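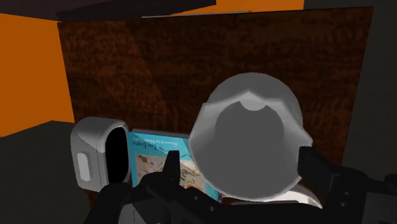 Figure 6. Wrist view in the Prelwood simulator, tabletop scene, gripper at the bottom.

6. Recording a demonstration by remote control

Read section 5 first if you have not paired the hand controller. The steps below assume it is paired, charged, and in the hand you write with.

6.1 Before you record

1. Open Prelwood and load a tabletop scene. Wait for the status light in the toolbar to turn green. Yellow means the physics is still settling, and a bowl that is still settling will wander off while you reach for it.

2. Select Wrist view. This is the view the policy will learn from, so it is the view you should drive from. The overhead view is more comfortable and will teach you to rely on things the robot cannot see.

3. Type the task in the Instruction field. Use one plain sentence with one verb, such as "move the bowl to the left." Fetau stores your text exactly as typed, including the swearing.

4. Set Control scale to 100. Lower values slow the arm down. Higher values are available and you will try them once.

Note: In Wrist view the gripper always covers part of the table. In Figure 6 a finger stands in front of the light blue box, and the large white bowl overlaps the box from the other side. If you lose sight of your target, back the arm off and come in again from another angle. Guessing is recorded too.

6.2 Recording

1. Hold the clutch button. The arm follows your hand only while the clutch is held.

2. Press Record. You will hear one beep.

3. Move to the object, close the gripper, and lift straight up before going sideways. Dragging a bowl by its rim looks efficient until the policy does it with everything.

4. If you run out of arm (yours), release the clutch, bring your hand back to a comfortable place, and hold the clutch again. The robot stays put.

5. Set the object down, open the gripper, and retreat until the fingers are clear. Press Record again. Two beeps.

6. Choose Keep or Discard. Keep the takes with a small correction in them. Discard the ones where you paused to answer a message.

Caution: Before switching from Prelwood to a physical Heletti arm, return Control scale to 7. The simulator forgives a gripper driven into the table. The table does not, and neither does the person who ordered it.

6.3 If something goes wrong

The arm moves opposite to your hand. The controller was paired facing backward. Repeat section 5.

The object shoots across the room. You closed the fingers inside it. Discard the take and reset the scene.

Error 3347. Fetau cannot write to the recording folder. The disk is full, usually of takes you meant to discard.

The episode saved with no instruction. Open it in Pai, fill in the text, and save. Do not let Pai suggest the text. It is very confident.

Section maintained by Si-eun Bang. Last revised in July for the new clutch button, which is where the old Record button used to be.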